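Shoe care tips from the open day at Flikamgate

Most of us keep our good shoes badly. They come off at the door, get pushed into a heap and are only looked at again when there is a wedding. We picked up the tips on this page at the Lestton open day, where shoe racks and black leather shoes were used to show how gripping tools are taught to tidy up. Watching a simple job done slowly is a good way to see what you skip at home.
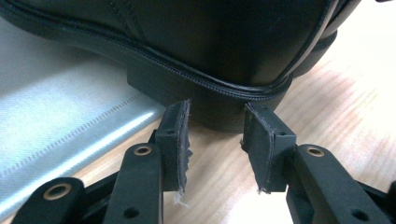
Ginbridge Home Skills Club

Check the welt first. The line of stitching where the upper meets the sole collects grit, and grit wears thread. Go along it with a dry, old toothbrush before you put any polish on. Do the back of the shoe as well as the front.

Look at the heel from the side. A little wear on the bottom rim is normal. If one corner is clearly lower than the other, take the pair to a repairer before the wear reaches the block itself.

Take hold low down. Christos Papadakis, who talked us through the demonstration, said that a gripper does better on a firm part of the shoe than on soft leather. The same goes for fingers. Lifting a shoe by the top edge at the back breaks down the stiffening in time.

Wipe pads and clamps. If you hold shoes in any kind of padded clamp while you work on them, check the pads for torn foam and bits of grit. Both can mark a polished finish.

Clear the rack before you start. It is much easier to put pairs away on an empty shelf than to shuffle them round. Stand the shoes in front of the rack with the toes towards it, then move them one at a time.

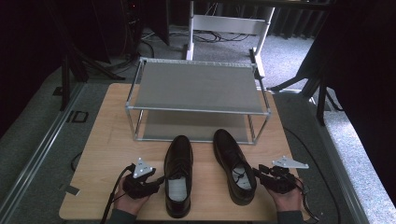 Two grippers, one pair of shoes and the rack.

Tuck the laces in. Loose ends catch on tube racks and drag the next shoe off with them. Push them inside the opening, or tie them loosely if the shoes will not be worn for a while.

Fabric shelves sag if you load the middle. Put heavy pairs towards the ends – boots on the bottom, lighter shoes on top. My rack at home is 450 mm wide and takes 2 pairs to a shelf without squashing.

Let leather dry before it goes away. Newspaper inside, laces slack, and keep it off the radiator. Sanne Dekker uses cedar shoe trees from Timmermans and changes the newspaper after an hour.

The next open day is on Mon 27 August. Bring a pair that needs cleaning – there will be brushes, but bring your own polish.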